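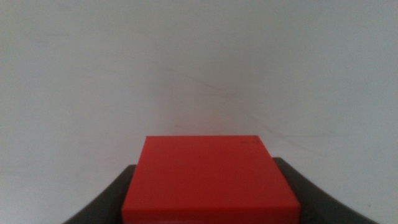

Call for Participants: Block Handling and Stacking Study
Toft Center for Play and Learning Materials

The Toft Center invites adults to take part in a study of how people pick up, turn, stack and put away plain building blocks. The results will guide the design of a new block set for preschool classrooms, to be issued under the name Skilerov. No experience in teaching, design or child care is required.

Background

Block sets used in classrooms differ in size, weight and surface finish. Teachers who work with them every day report that some blocks slide too easily, that others are hard to lift from a full box, and that very glossy surfaces show every scratch by the end of the first term. The Center wishes to learn which combinations of size and finish adults find comfortable to handle during setup and cleanup. A separate study with children is planned and is not part of this call.

The blocks under study are solid-colored rectangular pieces without letters, numbers or pictures. Some have been in classroom use and carry ordinary marks of wear.

What participants will do

Each participant attends one session in Room 306 of the Grustlow Building. During the session, participants will be asked to:

- sort a mixed box of blocks by size and return them to a shelf
- build a low wall and a simple tower from a printed plan
- compare pairs of blocks with different finishes and state a preference
- complete a short written questionnaire

Participants work seated at a table for most of the session. The sorting task is done standing, and a stool is available on request. Rest breaks may be taken at any time. A member of the study staff will be present throughout and will read the instructions aloud before each task.

Who may apply

Applicants must be 18 years of age or older and able to read and follow written instructions in English. Both right-handed and left-handed persons are needed, and left-handed applicants are especially encouraged. Applicants should be able to lift a small box of blocks from a table to a shelf at shoulder height. Persons who have an injury to the hand or wrist at the time of application are asked to wait until they have recovered.

Employees of Pivetti, which is supplying sample blocks for the study, and members of their households are not eligible.

Payment

Participants receive a single payment of $15 per hour, rounded up to the next full hour. Payment is made by check and mailed after the session. Parking in the lot behind the Grustlow Building is free for participants; a permit will be sent with the letter of confirmation. The Center is unable to cover other travel costs.

Participants who choose to stop before the end of a session will be paid for the time they have attended.

Privacy

Questionnaires are stored under a participant number. Names and addresses are kept separately, used only for scheduling and payment, and destroyed when the study closes. Published results will not identify any participant. A full consent form will be provided for review before the session begins, and no task will be started until it has been signed.

How to apply

Applications should be made in writing and should include the applicant's full name, mailing address, daytime telephone number, preferred hand, and the times of day at which the applicant is available. Please mark the envelope "Block Study 478" and address it to:

Wanpen Suwannarat
Study Coordinator
Toft Center for Play and Learning Materials
Grustlow Building, Room 13

Applications may also be left at the front desk during opening hours. They must be received by May 30, 2018. Applicants will be notified by mail whether or not a place is available. Those who took part in the pilot sessions in March may not apply again.

Requests for an accessible workstation or large-print instructions should be included with the application.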